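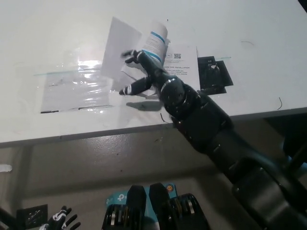

Benalside Letterpress Club: Your Questions

Do I need any experience?
None at all! Most of us had never touched a piece of type before our first evening. We start everyone on a simple card, and you'll take your own prints home.

What will I be printing on?
We have two presses. Beginners use the Bodin, a small tabletop model that is very forgiving. The Nindance is bigger and louder (and so much fun), and you can move up to it after 6 sessions.

How old do you have to be?
17 or over. Younger visitors are welcome at the July open house.

Can I bring my own paper?
Please do! Thick, soft cotton paper takes a lovely deep impression. Glossy stock tends to smear, so leave that at home.

Does the ink wash out?
Not really. Wear something old, or borrow an apron from the hooks by the sink.

How do I find you?
We're in Room 211 of the Pratent Building. Doors open at 6 p.m., and the elevator is to the left of the main stairs.

Can I sell what I make?
Yes, cards and posters of your own design are yours to sell. Ask first if you want to run a large batch, as ink is shared.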